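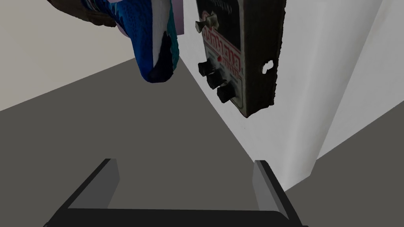 Terkberg Consent Register

Software for keeping records of consent and data requests

The Terkberg Consent Register is a program for organizations that hold personal information about customers, members or patients and must be able to show how they got permission to use it. It keeps one record for each person, with every consent that the person gave, the exact wording they agreed to, and the date when the consent was changed or withdrawn.

Many of our customers come to us from a spreadsheet. A spreadsheet works well for a small list, but it does not remember which version of the privacy notice was shown to a person two years ago. When the person writes and asks, somebody must search in old emails. The Register stores each version of the notice and connects it to the people who accepted it.

What the program does

Consent records. Each consent has a purpose, a source (web form, paper form, telephone) and a status. You can write your own purposes or start with the list we supply.

Requests from individuals. When someone asks to see, correct or delete their data, you open a request and the program starts counting the days. The time limit is different in different countries, so you set it yourself in the Rules screen. A reminder goes to the responsible person 10 days before the limit. This number can be changed.

Retention. For every kind of record you decide how long it is kept. At the end of the period the record goes to a review list. Nothing is deleted automatically unless you turn on this option, and we recommend to leave it off during the first months.

Transfers. If you send data to a processor in another country, the transfer can be noted together with the contract it is based on. The program does not judge if the contract is sufficient. For this you need a lawyer.

Audit log. All changes are written to a log with the user name and time. The log cannot be edited, also not by an administrator.

Editions

Boton edition
For one office. Up to 1000 person records and 2 user accounts. Runs on a single computer with Windows or Linux. Includes consent records, requests and the audit log. Retention rules and transfers are not included.

Golestani edition
For organizations with several departments. No limit on person records, 21 user accounts, more accounts on request. Runs on your own server. Includes all functions, and the import tool for other databases.

You can move from Boton to Golestani without entering the records again. Moving in the other direction is not possible at present.

Where the data is stored

Both editions are installed at your side. We do not receive a copy of your records and we have no remote access to them. If you ask our support for help, please send a screenshot with the names covered, or use the function Export Test Case, which replaces names and addresses with random letters. Free text fields are not replaced, so please look through these before sending.

Languages

The screens are available in English, Dutch, Urdu and Persian. Letters to individuals can be written in any language, also from right to left. In the PDF export, a letter that mixes both directions can still show the punctuation in the wrong place. We are working on this and expect the correction in August.

Import from Grovgate

Customers who used the Grovgate contact manager can import their files directly. Please export from Grovgate with the setting "all fields", because the short export leaves out the withdrawal date. Records without a consent source are imported with the status Unclear and must be checked by hand.

Requirements

4 GB of memory for Boton, 16 GB for Golestani
A current web browser
For Golestani: PostgreSQL, and an account for sending email

License and updates

The license is paid per year and includes updates and support by email. If you do not renew, the program continues in read-only mode, so you can still search and export your records. Schools and registered charities get a lower price. Please send proof of registration with the order.

Contact

Questions before buying: Anum Arain
Technical support and import of old data: Shabnam Lodhi

Support answers on working days from 9:00 to 16:30. Please write the edition and version number in your message. You find both under Help, then System Details.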